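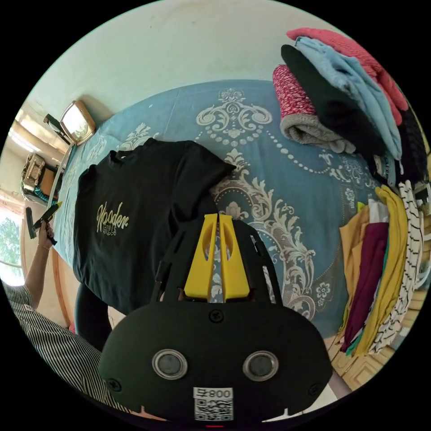 Which fingers are better for picking up clothes, the soft ones or the hard ones?

For thin cotton I now choose the soft ones, and for thick knitwear I am still not decided.

I have been comparing 2 sets of fingers for the hand-held gripper since August. The yellow ones have an oval hole near the tip, so they give a little when they close. The other set is from Ollix, stiff and flat, and Lenni Mustonen lent it to me with the warning that it scratches tables.

A T-shirt lying flat is the hard case. There is almost nothing to hold. With the Ollix fingers I had to press down into the bed and close at the same moment, and often I took the bedspread together with the shirt. The yellow ones slide more and pinch only the top layer, if I come in at a low angle. At a steep angle they are not better at all.

Sweaters are another story. Both sets grab them, but the soft tips bend to the side when the sweater is heavy, and then the fold opens. Genji Ueda thinks I should put a strip of rubber inside the tips. I tried it with one piece and it helped for 3 folds, then the glue gave up.

The black body is the same for both sets, and changing fingers takes me 3 minutes, most of it looking for the small screwdriver. Next I want to try towels, and also the narrow tips which Heino Kairys printed at Wositz. He says they are too sharp for wool, but I would like to see this for myself.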